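Nuleck Table Dishes

README for the data folder, version 2
Last change: February 8, 2022

What this folder is

Nuleck contains recordings of one robot arm handling plastic dishes on a table. We made it at Kuson, a company kitchen that serves lunch to the offices and workshops of the Ciobanu site. The kitchen plans to give a part of the dish sorting to an arm, and the recordings were made to prepare this step. The people who sort dishes today were asked for their opinion before we started, and their remarks are included in the folder as plain text.

Contents

recordings/ — 2,758 episodes, each with camera video and joint positions
remarks/ — 122 short notes from the kitchen staff, names removed
splits/ — lists for training (2,003 episodes) and for testing (the rest)
tools/ — small scripts for reading the files

The original plan was 3,000 episodes. Those that are missing were removed when the video and the joint positions did not have the same length. Episode numbers were not changed after this, so please expect gaps.

The work

In the kitchen, dishes come back mixed. A person takes them apart, puts bowls with bowls and plates with plates, and passes them to the washing line. At the busy hour this means standing in one place and making the same turn of the body many times. In the recordings we use light plastic dishes in strong colors, and the table has a dark green surface. Small dishes are often placed on or in bigger ones. 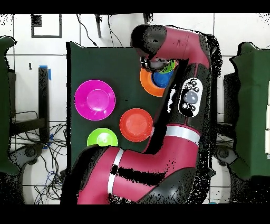
The notes in remarks/ show that the staff do not all want the same thing. Several people would be glad to give away the sorting, mostly because of pain in the shoulder and wrist. Others wrote that sorting is the only time of the shift when they can talk with a colleague, and they do not want to stand alone next to a machine. One note asks who will be blamed when the arm breaks a dish. We did not have a good answer at the time, and now there is a written rule — the shift is not charged for anything the arm drops.

Kuson has agreed to these points for the trial period:

No working hours are cut.
Two people stay at the sorting place, also when the arm is running.
Every person at the line may stop the arm without asking.
Training for the arm is paid time.

What happens after the trial is not decided. Please do not use this data to claim that the arm replaces a certain number of workers. It was not measured.
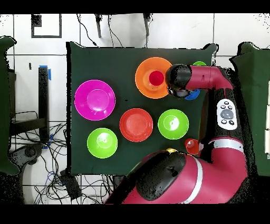 Puvus

Known limits

The dishes are clean and empty. Food remains, cutlery and paper napkins are not covered, and in a real kitchen they make most of the trouble. All dishes are plastic, while Kuson also uses heavy ceramic plates, so a model trained only on this data should not be trusted with them.

The arm covers a part of the table in many views. If you label small objects, check the neighboring moments of the video before you decide that an object is absent.

Use

Research and teaching are free. For the remarks there is one more condition: quote them in full or not at all. Some staff members were worried that half a sentence would be used against them.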